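第六讲 信号情报机构的组织演变与信息领域的形成(讲义)

6.1 本讲范围

上一讲讨论了人力情报的招募周期与报告格式,本讲转入技术侦察,重点放在组织结构,不涉及具体算法。需要掌握的概念有四个:搜集管理、密码勤务单位的双重隶属、处理瓶颈、情报与作战的权责划分。第6.5节的案例为教学推演材料,课堂讨论以该节为准。

阅读材料仍用课程读本第二册,Pennington一章必读,Kvam一章选读。Kvam的术语与本讲义不完全一致,他所说的“前端”包括天线场和初级分拣,本讲义的“前端”只指接收环节,做笔记时请统一。

6.2 双重隶属问题

军种所属的密码勤务单位通常有两条指挥线。行政线通向本军种,管人员编制、晋升、驻地和装备采购;业务线通向国家级信号情报机构,管任务分配、技术标准和产品发布。两条线在和平时期很少冲突,因为任务清单按年度滚动,军种有足够时间调整人力。冲突集中出现在危机初期:战区指挥官要求把语言人员前推到战术单位,国家级机构则要求维持对战略目标的持续覆盖。

处理办法大致有两类。第一类是临时授权,即在限定时间内把部分搜集资产的任务分配权下放给战区。第二类是派驻联络组,由联络组在战区指挥部内提出需求,任务分配权仍留在国家级机构。前者响应快,但撤回授权时常有拖延;后者权责清楚,但依赖联络组长个人的资历。Whitfield认为第二类办法在通信条件改善以后已经占优,Boateng的看法相反,理由是通信条件改善同时也抬高了战区的期望值。两人的论证都建立在访谈材料上,引用时注意样本偏向中高级军官。

6.3 从稀缺到过剩

早期信号情报的主要限制在接收端。频段有限,站点位置决定能听到什么,搜集量与人工抄收能力基本匹配。数字通信普及以后,限制转移到处理端:截获量持续上升,而能够判读内容的分析员数量增长缓慢。此时若继续按截获量考核站点,就会产生大量无人阅读的存量。

判断一个机构是否处于处理瓶颈,可看以下指标:
(1)截获至首次人工查看的时间间隔;
(2)被丢弃材料中未经任何分拣的比例;
(3)同一目标被不同部门重复处理的次数;
(4)需求单从提交到答复的周期。

第(3)项最容易被忽视。重复处理多数出于部门之间数据库互不可见,增加人手只会使重复数上升。
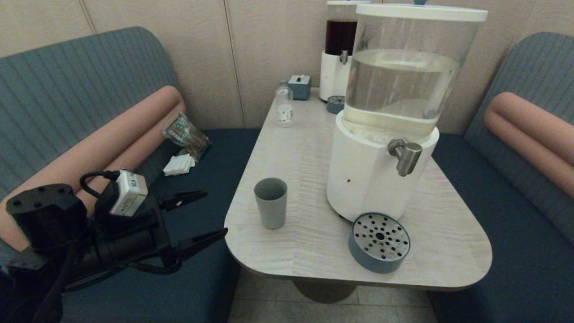 图6-1 桌面与饮料分配器,前方为机械臂夹爪

6.4 信息领域作为独立类别

把信息领域单列,在组织上意味着三项调整。首先,防御与利用归入同一主管之下,主管须在“修补漏洞”与“保留漏洞”之间作出裁量。其次,技术人员的职业通道与传统分析员分开,以避免用报告篇数衡量工程工作。最后,对外采购比重上升,合同管理能力成为机构的核心能力之一,而多数机构在改革之初并不具备这项能力。

关于主管人选,文献中有“占位式任命”的说法,指在改革方向未定时选任一位各方均可接受的资深官员,任期内以维持为主。Ojeda对此作了区分:一种占位者不作决定,另一种占位者只作不可逆程度低的决定。后者在事后评价中往往被低估,原因是可逆的决定不留下显著痕迹。考试不要求记忆人名,但要求能够运用这一区分。

还应注意品牌效应。当某一新类别与某一位官员的公开形象绑定时,立法机关的拨款态度会受该官员声望影响,其后任通常面临一段预算收缩期。读本中给出的两例均符合这一模式,样本过小,不宜推广。

6.5 案例:Neverness站的整并

Neverness站为沿海接收站,编制200人,行政上属军种,业务上受国家级机构指导。该站使用Grenix分拣系统,积压的需求单共3835份。上级提出整并方案,内容如下:

一、撤销站内的2个语言分队,人员并入后方处理中心Cotari;
二、接收设备改为远程操作,现场仅留维护人员13人;
三、Grenix系统停止更新,由承包商Marchetti负责数据迁移;
四、积压需求单在迁移前不作清理,原样移交。

战区指挥部反对第一项,理由是语言人员离开后,战术告警将多经过一级转发。国家级机构反对第四项,理由是移交未清理的积压会使Cotari的周期指标失真。军种对方案总体支持,但要求保留驻地。

讨论时请依次处理:

a. 画出整并前后的行政线与业务线,标明任务分配权所在位置。
b. 用6.3节的指标评估该站整并前的状态。材料只给出了积压量,没有给出周期,说明还需要向站方索取哪些数据。
c. 第三项把数据迁移交给承包商。列出合同中必须写明的验收条件,至少包括字段对应、访问权限和失败后的回退安排。
d. 战区的反对意见能否用联络组方式解决?若能,联络组设在Cotari还是设在战区?

6.6 常见错误

把搜集与情报混用。截获材料未经处理和评估,不构成情报产品。

把业务指导写成指挥。业务指导不含人事处分权,作业中凡写“命令其撤换人员”者,该小题不得分。

用单一丑闻解释组织改革。改革时点确实常与丑闻重合,但方案文本多数在此之前已经存在,应区分触发因素与设计来源。

6.7 作业

就6.5节的d题写成书面意见,署小组名,不附封面。周三课前交至助教信箱,迟交按课程大纲处理。下一讲为图像情报,请预习读本中关于判读等级的部分。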